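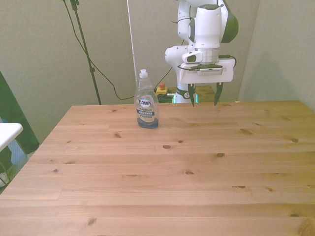

4. Setting up your novel in Pallgate

Have your manuscript finished before you start. Pallgate can lay out a half-written novel, but it will put THE END wherever you stopped.

1. Open Pallgate and choose New Book. Pick Fiction. (Memoir is a separate template, whatever your family thinks.)

2. Type the title and author name exactly as they should appear on the cover. The sample book, Clisville by Raymonde Beaudoin, disappears once you do this.

3. Drag in your manuscript file. A novel of 300 pages takes roughly 20 seconds to load. Clicking again loads it again, and you will own a very long novel.

4. Check the chapter list on the left. Pallgate starts a chapter at every line styled Heading 1. If your list shows one chapter, you made your headings by pressing the space bar. Go back and style them.

5. Under Type, choose Juvska or Kiiskinen for the body text. Large-print editions should be set at 16 point.

6. Fill in the back-cover blurb. Stop before you give away the ending.

Note: Dedications longer than 30 lines spill onto a second page. Consider thanking fewer people.

Caution: Replace All has no undo. Changing a hero's name from Art to Miles will also give you a smilesy teenager and a broken-heMilesed widow. Tick Whole Words Only first.

7. Click Save Proof and read it on paper before going on to Section 5.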